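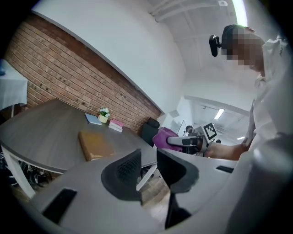
When should a person be allowed to reach into a robot's work area?
Only after the robot has stopped, the stop has been called out loud, and the person running the session has answered. Our team settled on that wording in July, after trying three longer versions that everyone forgot.

Project Birkett: Shop Rules for Sharing a Table with a Robot
Team: Rostam Rezaei, Wilma Postma, Bronisława Wysocka
Advisor: Carol Gosling

We loved this project way more than we expected to love writing rules! The first draft ran to 59 rules, and reading it aloud took most of a lunch break. Wilma crossed out anything we couldn't check by looking or listening, and we ended up with 4:

1. One person runs the session and says so at the start.
2. Cables stay out of the walking path.
3. Anybody can call a stop, and no one has to explain why.
4. Grippers get checked for loose parts before each session.

Rule 3 was the big argument. Rostam worried about lost work (a run on our Castia task can take 750 seconds, and a stop means starting over). Bronisława said a lost run costs us minutes and a pinched finger costs a lot more, and we voted her way.

We still haven't agreed on a speed limit for when people are close by. Carol wants us to read the published safety standards properly before we pick a number, so that's first on our list for the fall, along with a one-page version for the Gulham group.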